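Ticket 534: Simulator package quote, hold or approve?
Status: Open, waiting on vendor

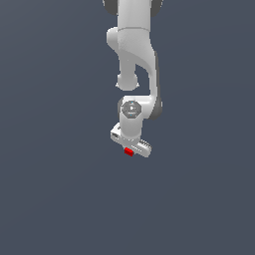
Attachment 1: simulator render, arm with red cube at the gripper

Opened Friday, April 22, 2022

Request
Purchasing wants a yes or no on the Gadeck simulator bundle before it goes in the August budget. The quote covers 8 seats plus the arm model. Ondetti, the reseller, says results in the simulator "carry straight over" to the cell. I'd like to see that before we pay for it.

Problem
The attached render is what we got when we asked for proof of a pick. It has a white arm, a gripper and a small red cube on a plain gray background. There is no table, no bin and nowhere to put the cube down. I can't tell from it whether the fingers are holding the cube or the cube is just sitting under them. Our parts come out of a bin and go into a tray, so this doesn't answer much.

Tried so far
- Asked Ondetti for the contact and friction settings. Got a brochure.
- Asked for a run with our tray model loaded. Was told that needs the Karakaya add-on, quoted separately.
- Ran the trial on the Imico workstation. 183 picks started, 20 stopped with "grasp state unknown." The log doesn't say what the state was before the stop.
- Reinstalled the trial and reran with default settings. Same error, different picks.

Update
Ondetti replied that the error is "cosmetic" and can be turned off in preferences. Turning off the message is not a fix. Asked again what triggers it.

Update 2
Purchasing asked if we could approve the seats now and sort out the add-on later. My answer is no. If the tray needs the add-on, then the add-on is part of the price and should be on the same quote.

Needed before approval
1. One quote with seats, arm model and add-on together
2. A full pick and place with our tray, log included
3. Written cause for the grasp error
4. Renewal price for year two

Leave the August line at zero until items 1 and 3 are in. Next check when Ondetti replies.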